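Speaker notes, Vivaddale town library, small kitchens evening
Aug 30, 2012

Slide 1, title. Say hi, say who I am. Thank Rozália Halász for setting up the chairs and for talking me into this in July when I was in a weak mood. Ask who has a kitchen smaller than their car. (Wait for hands. Hands always go up.)

Slide 2, my place. We moved into the apartment on Condia Street and the building went up in 1880 something, so let's just say the person who drew the kitchen had never met a dishwasher. I had 236 square feet for everything, kitchen included. One upper cabinet, with a door that hit the fridge. Tell the door story if they're laughing already, skip it if they're not.

Slide 3, the bin idea. OK, so this is the main thing I came to say. I stopped giving the dishes a cabinet and gave them a bin! One bin for the stuff we eat off every single day, and it lives on the counter or goes under the bench, and when we eat it comes to the table in one trip. My sister thought it looked like camping. She has one now.

Slide 4, what goes in. Go slow on this one, people write it down. Only daily dishes. No serving platters, no gravy boat, none of the Vida glasses my aunt gave us (those are in a box in the closet and I feel fine about it). Everything in the bin has to nest with its own kind. If you own five bowls in five shapes, pick one shape and let the rest go to the thrift store. I kept my grandmother's odd one for keys.

Slide 5, buying the bin. Take your biggest plate to the store with you. I mean it, carry it in, put it in the bin, look at the corners. I bought 2 bins before I did this and both were too narrow, and the second one had a lid that I still find in different rooms. Clear plastic is my favorite, you can see what's missing before anybody sits down. Pass around the Gurkberg flyer with the storage sizes if I remembered to print it.

Slide 6, packing order. Plates get the floor of the bin, flat, and they take up the most room so they go in first. Bowls next to them, cups in a corner. Tall cups can stick up past the rim, I don't care, you're not shipping it. If you're putting a lid on, that's different, lay them down. Napkins go wherever there's a gap, and a bit under the plates keeps them from sliding around.

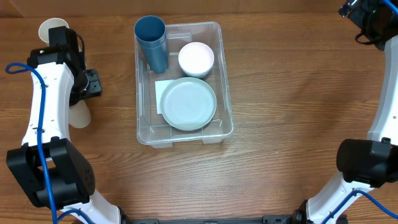 Daily bin, packed: teal cups, pink bowls, green plates, napkin at the side.

Point out the cups leaning and say mine lean too. Mention color here: when each kind of dish has its own color, even a six-year-old can put things back. Mine mostly does.

Slide 7, washing the bin. Short one. Crumbs get in. Take everything out once a week, soap, rinse, towel. Don't do what I did and put it in the oven to dry (pause for the groan).

Slide 8, questions. Somebody will ask about knives and forks. Jar! A separate jar, handles up. Somebody will ask about stacking mugs and I have no good answer, mugs are awful. Remind them the coffee is in the back and Rozália needs the room cleared by nine.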